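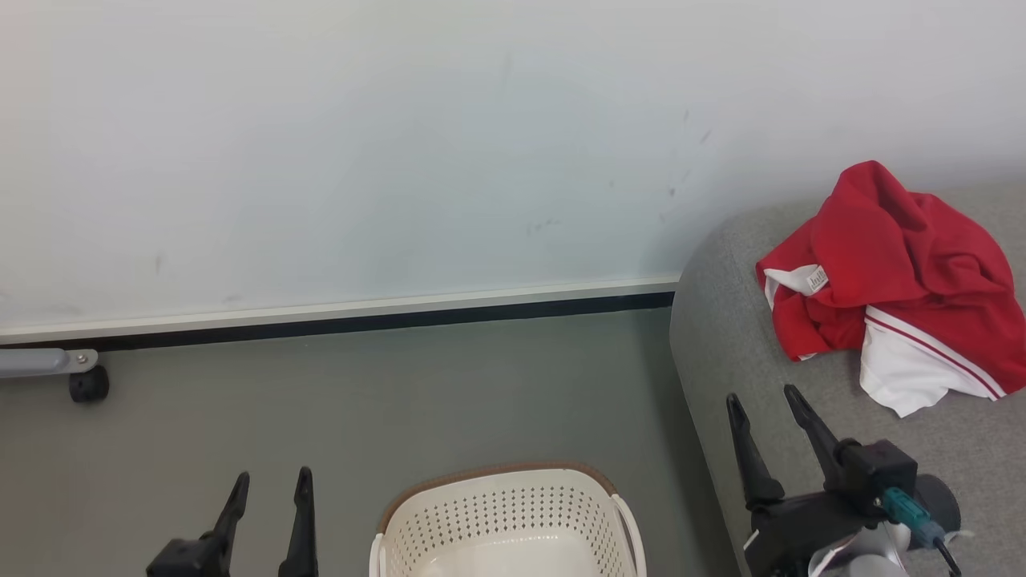 Hollis Travel - Tour Planning Workshop, Rullside office

Notebook, May 2022

Wirkine coast route, second draft. Notes from the desk work and from the two drives, written up so Lacey doesn't have to read my margins.

The old version had guests landing at midday and going straight to the harbour walk. We dropped that. Landing times have moved and the transfer is now 70 minutes on a good road, longer if the ferry traffic is coming off. New plan is transfer, check in, nothing until supper. The harbour walk goes to the second morning, early, while the fish stalls are still open.

Drive one: airport to Wirkine by the inland road. 69 kilometres by the car's trip meter. Two places to stop. The first is a petrol station with a decent café and three toilets. The second is a viewpoint with no shade and no toilets, and a coach can't turn there. Use the first. Marked it on the wall map in green.

Drive two: same journey by the coast. Prettier, slower, and the last stretch above the bay has a passing-place road that the driver did not enjoy. Fine for a minibus. Not for the 30-seater. If we run the bigger group in November we have to take the inland road both ways and put the coast in as a half-day by local minibus.

Sitting area
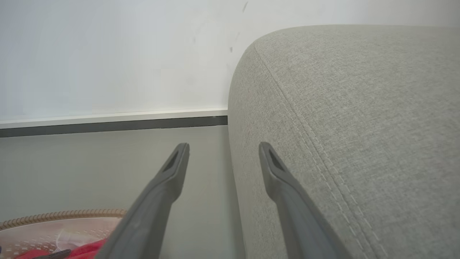

Hotels. Evanthia Petridis rang round the four we had on the list. One has closed its top floor for works and can't say when it will finish. One wants full payment up front, which we won't do. That leaves the two in the old town. Both are up steps. The lower one has 22 steps from the drop-off point and a porter until nine in the evening. The upper one has more than I wanted to climb with a case, but the rooms at the back are quiet and the breakfast is better. Current thinking is the lower hotel for the main dates and the upper one for the walking group, who will be carrying less.

To ask the lower hotel:
- can they hold twin rooms to six weeks before
- late checkout on the last day, and what they charge
- packed breakfast for the boat morning

Boat morning. The island trip leaves at half past seven and comes back at three. Price for the whole boat is 1,000 euros, which only works if we fill it. Below 16 guests we are better off on the public ferry, but the public ferry gives two hours on the island or seven, nothing between. Lacey Pearce thinks people would rather have the seven. I think they'd be bored by lunch. We'll put both in the feedback form for the first group and see.

Guide notes. Three local guides interviewed by phone. All good on the castle. Only one was happy to do the market as well, and she asked for a smaller group there, ten at most. Split the group then, half at the castle and half at the market, swap over at eleven. Needs two guides for that morning, so the costing sheet is wrong at the moment. Fix before it goes to Zerico for the brochure.

Costing. The per-head figure comes out 168 pounds over the old tour with both guides and the private boat in. Take the boat out and it is much closer. I have left both versions in the sheet on separate tabs. Please don't merge them, I did that last time and lost a morning.

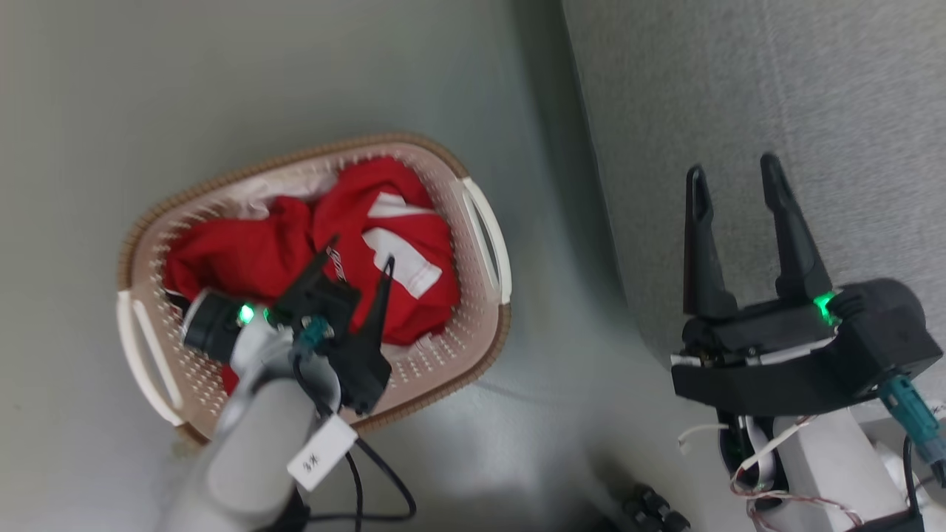

Laundry is the thing guests on the longer tours ask about most and we have never had a proper answer. On ten nights people run out by day six. Neither old town hotel does it in house. They send it out, priced by the piece, back in two days, and one warned us that colours get washed together. A bright red top with white stripes, like the one bunched up in the basket, is just what I would not send off that way. There is a self-service place behind the bus station, open until eight, coins only, with instructions in the local language. Evanthia will write out an English version for the guest booklet. I want it on the page for day five, next to the free afternoon, and not at the back with the emergency numbers where it was before.

Still to do:
- second quote for the airport coach
- check castle opening hours for November, the website and the sign on the gate disagree
- find a wet weather plan for the boat day. The museum is small, an hour at most
- new photos of the lower hotel entrance showing the steps, so people know before they book
- Lacey to redo the day-by-day page once the guides are confirmed

Supper on the first night: the place by the chapel can seat us all at one table but wants the menu chosen in advance. Two mains and a vegetable dish. Sent them a draft, waiting to hear.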